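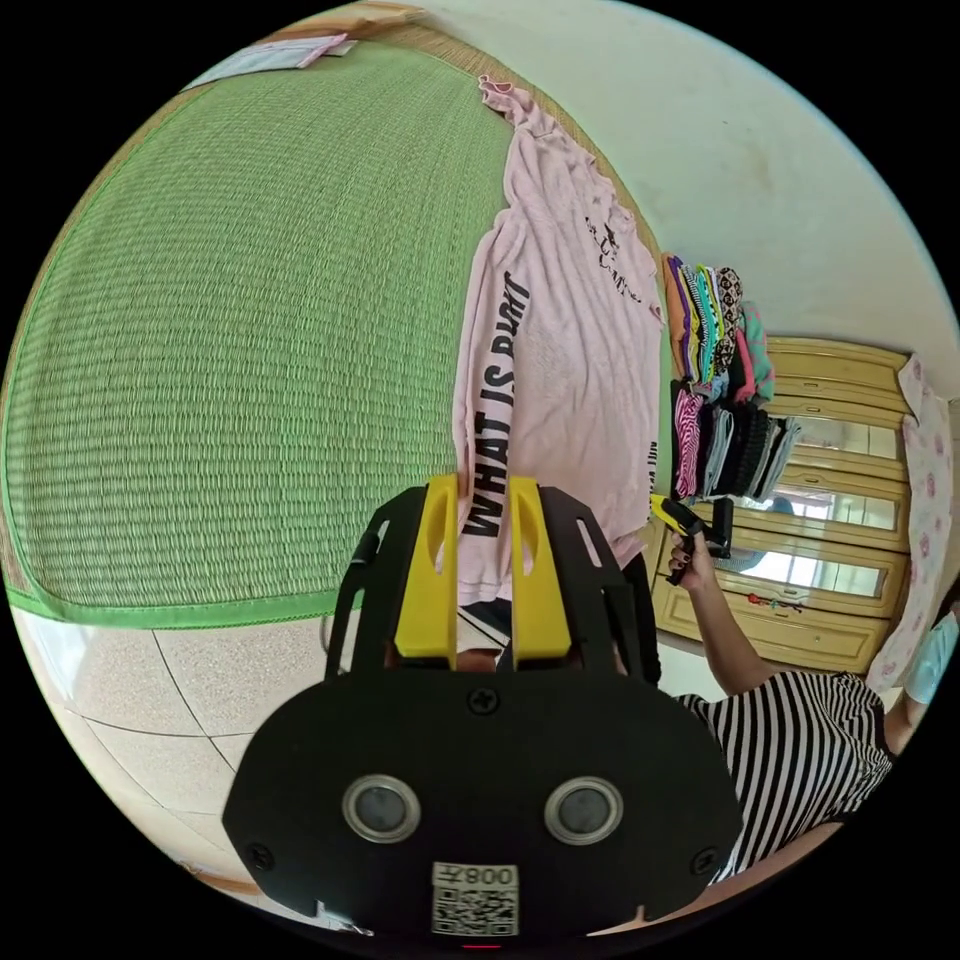 My sister and I are sharing one closet until July and I've got 3 shelves, each 20 inches wide, for everything I own that isn't on a hanger. I fold on the bed because it's the only flat space I have, and I do it right on top of my woven mat. The sweaters and plain stuff go fine. Then I get to a tee like the pale pink WHAT IS PLAY one and I'm stuck: do you fold big lettering to the inside or leave it facing out? I've got two columns of folded clothes going next to it and I'd love to be able to tell which shirt is which without pulling the whole thing apart. Also, does the mat leave marks on thin cotton?

Sirkia

**Jhun Panganiban**

Print out, every time! Lay it face down, sides in to the middle, then bottom up to the collar, then in half again so you've got a little of the lettering on the front edge. If the print is the thick rubbery kind, stick a sheet of tissue in there or it'll glue itself together in hot weather (ask me about my old band shirts). Never had a mat leave marks on anything, but I don't leave stuff sitting on mine overnight either.

**Makris**

just roll them

**Donovari**

I tried rolling and mine came out way more wrinkled, so I'm with Jhun. Smooth the collar out first though, a crumpled collar stays crumpled.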